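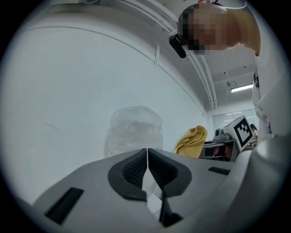
## Chapter 4: Planning Before You Buy

When Lilian Chege was handed her first equipment budget at Bakos, she did what most of us would do and went straight to the catalogs. She had a lovely week of it, too! By the end she had a folder of 86 pages and a favorite arm, and she still couldn't say how many hours a day it would run or who would look after it.

I have a soft spot for that story, having done much the same thing myself at her age, and I'd like you to keep it in mind as we go along. The price on a quote is only the first of many prices. Finger pads wear down and have to be reordered, cables get replaced, people need training time, and somebody has to pay for the floor the thing stands on — even if that somebody is another department.

In this chapter we will build a budget line by line for a small packing room in Codcombe, starting with a plain list of the jobs to be done. We'll then spread the costs over 12 months, compare leasing with buying, and set aside money for spares. Keep your worksheet from Chapter 3 handy, as we'll be borrowing its figure of 300 items per shift in Section 4.1.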